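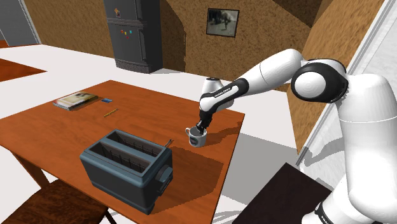

*Robot arm over a white mug. Computer rendering.*

I want to make a case for the supply ledger, the most underrated kind of war writing there is!

Most of us come to military history through battles. I did too. I could draw the river crossing at Pondisberg from memory before I could drive, arrows and all, and I still love a good map. But last October I spent two days with the garrison ledgers from Grestport, and I haven't looked at the siege the same way since.

The clerk was a man named Skerka. His book has 1041 entries, and the first few pages are pretty slow going (rope, lamp oil, more rope). Then the snow comes, and suddenly you're reading about boots. Eighteen pairs issued, four returned as too small, then a long stretch where he's trading flour for leather with anyone in town who'll talk to him. The standard histories give that winter nearly a paragraph. Skerka gives it page after page, and you can feel the cold in his spelling.

Lenka Procházka's book on the siege is wonderful, and I'd hand it to anybody. Still, she treats the failed spring sortie as a loss of nerve by the officers. I read the boot pages and think those men couldn't march! Kamran Ansari argued something close to this years ago in his essay on the Safavi depot, and I wish more people had picked it up.

Of course ledgers can lie. Clerks padded them, officers leaned on clerks, and Skerka's candle numbers look very fishy to me. You have to read them next to the letters and the maps – I wouldn't give up either one. But a general writing his memoirs knows he has an audience, and a clerk short on flour mostly wants the columns to add up before supper.

So if your local archive has one of these books, ask for it. Skip the rope if you must. Start with the first snow.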